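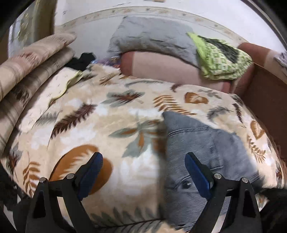

The rule was number 11, and it said the operator shall not tidy the room.

She read it twice on the bus and once more at the kitchen table, with the binder open next to her coffee. The binder had come from Fimholm in a padded envelope, along with a charger and a form to sign in two places. It was called Good Practice for Home Collection. Somebody had put a lot of work into the cover.

She had worked under binders before. At the Zurden laundry there had been one for the presses and another for lifting, and the lifting one had told her to bend at the knees while carrying wet sheets down a stairwell where you could not bend at anything. The people who wrote it had never seen the stairwell. She had signed that one too.

So she did not tidy the room. She left the bed the way it was, with the clothes where they had landed and the feather blanket in a hump, and she picked up the gripper and started folding.

Rule four: approach the item from a natural direction. She wondered what an unnatural direction would be. From under the floor, maybe.

Rule six: do not hurry, do not pause without cause. Rule seven: if an item is dropped, continue as a person would. A person would swear. She checked, and rule nine covered that. No speech.

They wanted 128 folds by Tuesday. Each one got a line on a sheet, with the time, the kind of item, and a box for "clean" or "not clean," which had nothing to do with washing. A clean fold was one that followed every rule. The man on the phone from Fimholm had been very firm on this. The robots would learn from the folds, he said, and so the folds had to be right.

"Right how?" she asked.

"According to the standard."

"But is it folded?"

He said the standard did not address the outcome at this time.

She thought about that for most of the afternoon. A shirt could come out looking like a dead bird and be clean. A shirt could come out flat and square, ready for a drawer, and be not clean, as she had stopped in the middle to scratch her ear. She did one of each on purpose, to see how it felt to mark the boxes. It felt like the laundry.

Her sister came by at five and stood in the doorway with her coat on.

"They pay you for this?"

She nodded. Rule nine.

"And then a machine does it?"

She shrugged. Her sister watched two more folds and said the second was crooked, and it was. It went down as clean.

On the second evening she got as far as the back of the binder, where there was a page on revisions. The standard had begun at a place called Cudero, for sorting machine parts. After that Marinescu had taken it over for warehouse work and added the part about natural directions. Fimholm had taken out the word "carton" and put in the word "garment," except on page 30, where they had missed one. The operator shall not stack cartons above shoulder height. She looked at the bed. She was well within the limit.

There was a box at the bottom for comments. It said that all comments were reviewed. She had seen that sentence before as well, on the wall by the time clock, over a slot in a wooden box. Once, when the box was being moved, the lid came off, and there was a note inside in her own handwriting from two winters back.

She wrote in the box anyway. She wrote small, to fit.

Rule 11 is fine, she wrote. I did not think so at first but a bed is like that and the machine may as well know. Rule seven is fine. The rest is about how I look doing it. You should have one rule that says the thing ends up folded, and somebody should open a drawer and check. Also page 30 says carton.

She finished the last of the folds on Monday night. By then her wrist was sore and she had gotten quite good, which the sheet had no place for. She packed the gripper, the charger and the binder back into the envelope and walked it to the drop-off before work.

A month later a new envelope came. Version two, same cover, heavier paper. She sat down with her coffee and went straight to page 30.

It said garment. The operator shall not stack garments above shoulder height.

She turned to the front and looked for the drawer. There were three new rules, all about sleeves.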